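Keep it another year
Monday, November 19, 2018
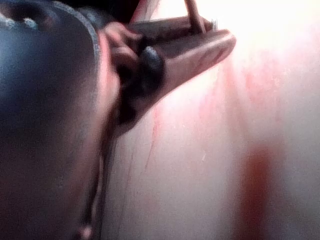
Holding on.

The hard rubbish collection came through Vernport again this month, and for a week the nature strips were covered in things that mostly looked fine. Fans, office chairs, a barbecue with its hood still shiny. I walked past them on the way to the bus each morning and thought the same thing I think every year: we give up on our belongings too early, and we have been taught to.

I am not arguing for hoarding. My parents kept every jar and biscuit tin they ever emptied, and clearing out their shed took most of a January. What I want is more modest. Before something goes out on the kerb, somebody in the house should have tried to fix it, or at least found out what is wrong with it.

Usually it is something small. I own a Gruvau upright vacuum that stopped picking up two winters ago. The shop at Sosgate told me it was past its useful life and showed me the new model, which was $317. I went home, took the hose off and found the seal had perished. A replacement was $15 with postage. The vacuum is still going, and it will be in use for a good while yet if I have any say in it.

The usual reply is that time is money and a person's Saturday is worth more than a seal. For some people that is true. If you work six days and have small children, buy the new vacuum and don't feel bad about it. But plenty of us spend the same Saturday driving to the shopping centre, looking for a park, comparing models and driving home again. The time goes either way. It just doesn't get counted when it ends in a purchase.

A better objection is that a lot of goods can't be fixed by an ordinary person. Cases are glued shut, screws have odd heads, and the manual tells you to contact a service centre that closed years ago. I agree with all of this, and it is why I don't think the answer can be left to households. Manufacturers should have to sell parts for a set period after a product leaves the shelves, at a price that bears some relation to what the part costs to make. They should print the part numbers in the manual. They managed it in the past. I have the booklet for a sewing machine older than I am, and every spring and washer in it is drawn and numbered.

Councils could do more as well. Ours puts over 2000 items a year through the crusher at the transfer station, going by the sign at the gate, and you are not allowed to take anything away, even a chair with one loose leg. I understand the insurance worry. Other towns seem to live with it by putting up a tip shop and asking people to sign a form. A shed and a bench near the weighbridge would be a start.

There used to be a repairer in Vernport called Châu Electrical, at 201 on the main road. It did toasters, irons, radios and lamps, and charged by the quarter hour. The building sells phone covers now. I would walk past a fair few nature strips to get to a shop like that again, and I would pay more than I used to.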